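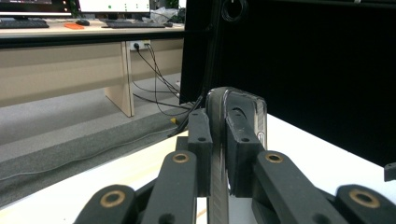
Open days and the missing denominator

The most useful number I heard at the Nundevari open day came from a technician who was not scheduled to speak. I asked how many attempts were behind the morning's demonstration, and she looked it up on a laptop: 2,210 since the task was defined, of which 384 had been set aside as unusable for training. The slides in the main room had neither figure. They had a chart with a rising line and no label on the vertical axis.

My argument is that this is the wrong way around, and that it is wrong in most places that invite the public in to look at robots. An open day is an engineering communication like any other. It should carry the same minimum content as a test report: what was attempted, under what conditions, how often, and how it ended. I have been to a fair number of these events over the years, first as a packaging engineer and now as someone who writes about equipment purchasing, and very few have met that standard.

Nundevari works on handling small consumer goods, the light, thin, slippery items that sorting lines still give to people. Its method is to have a person do the task with a hand-held gripper that carries a camera, record the motion, and train a policy on the recordings. The policy then runs on an arm with the same fingers. The method has a practical attraction, which is cost. A hand-held unit is cheap compared with an arm, it needs no safety fence, and an operator can be collecting usable data within an hour of walking in. It also has a known weakness. A person holding the tool corrects for errors without noticing, and the arm has to learn those corrections from video alone.

Visitors were taken through in small groups. The first room had the slides. The second had the collection tables, and this was where I spent most of my time, because the work was going on at ordinary speed and the staff answered questions while doing it. The third had an arm behind a screen, running a fixed sequence three times per group.

The arm did its sequence well. I have no complaint about that. But three successful runs under fixed lighting with a fixed starting layout tell a buyer almost nothing. If the true success rate were 80 percent, three clean runs in a row would still turn up about half the time. If it were 90 percent, they would turn up nearly three times in four. A visitor who leaves the third room impressed has been given very little evidence, and the event is arranged so that this is the last thing he sees.

The collection room was better, and I think the staff undersold it.

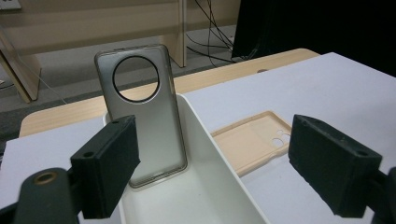 Choosing the objects is most of the experiment, and I would like to see it treated that way in public. A task description such as "place item in container" hides a wide range of difficulty. A rigid block with parallel sides is close to a solved problem for two-finger grippers. A translucent gray phone case standing on end in a white bin is much less comfortable, and it made a good teaching piece. The edges are narrow, the back lets the background through at the camera cutout, and the apparent color shifts from a darker gray at the top to nearly clear lower down. Depth sensors tend to do badly on that sort of surface, and a camera-only system has to find the outline mainly from the rim. I asked whether opaque items had a higher success rate on the arm. The answer was yes, by a margin the staff did not want to quote. I would have printed the margin on the wall.

There are fair objections to this. One is that a failure rate without context is easily misused. A competitor can quote it, a local paper can put it in a headline, and a visitor with no background may decide that the machine does not work. I accept that the risk is real. I do not accept that it is large. People who attend these events are mostly students, suppliers, and buyers, and all of them deal with yield figures or will soon have to. A bakery knows how many loaves it throws out. A print shop knows its spoilage. Both still have customers.

Another objection is that research numbers go stale quickly. The figure for April says little about June. This is true, and it is a reason to put the month next to the figure. It is no reason to leave the figure off.

The strongest objection came from an engineer at Woner, a supplier of end-of-line equipment, who was in my group. His view was that a success rate collected in a lab is worse than no rate, because buyers will copy it into a spreadsheet and treat it as a property of the machine. Change the table height, the bin, or the lamp overhead and the number moves. He would rather show the motion and let the buyer run a trial on site. I think he is right about how buyers behave and wrong about the remedy. The buyer is going to put some number in the spreadsheet. If the lab withholds its own, the number used will be the one implied by three clean runs, namely 100 percent.

For contrast, the Sovgate pilot line held a visitor afternoon last December that came close to what I have in mind. The room was cold and the coffee had run out before I got there. At the cell was a plain sheet with the count of picks for that shift, the count of stops, and a column of causes in abbreviated form. Over 1,000 picks were logged by the time my group reached it. Visitors read the sheet for longer than they watched the arm. The questions afterward were about specific stops — why a certain label reflected badly, why the gripper pads were changed at midday — and the staff plainly enjoyed answering them. A supplier of adhesives standing next to me offered a fix for one of the listed causes on the spot. Whether it was any good I cannot say, but he could not have offered it to a chart without units.

The Michalík handbook on acceptance testing, which many of us in packaging were trained on, has a short rule for witnessed trials: the witness picks the starting condition. I would extend it to open days in a limited form. Let a visitor move the bin. Let a visitor turn the item over or swap it for another from a marked tray. Keep the safety screen, keep the speed limit, and keep the right to decline anything that could damage the fingers. Then write the result on a board in view of the next group, success or failure, and leave it up until closing. By mid-afternoon there would be a sample worth discussing, collected under conditions the host did not select.

That would cost a lab some polish. It would mean a few dropped items in front of guests and some waiting while the arm is reset. It would also send visitors home with a realistic idea of the work, in which the collection tables matter more than the arm, and a box of assorted plastic parts is a piece of test equipment that should be specified as carefully as the camera.

I put most of this to the technician while she was changing tasks. She said they had discussed putting the attempt count on a screen in the second room, and that it had been left out for lack of a spare screen. A sheet of paper and a marker would do. I have written to Nundevari to say so, and I will go to the next open day if there is one, and look for it.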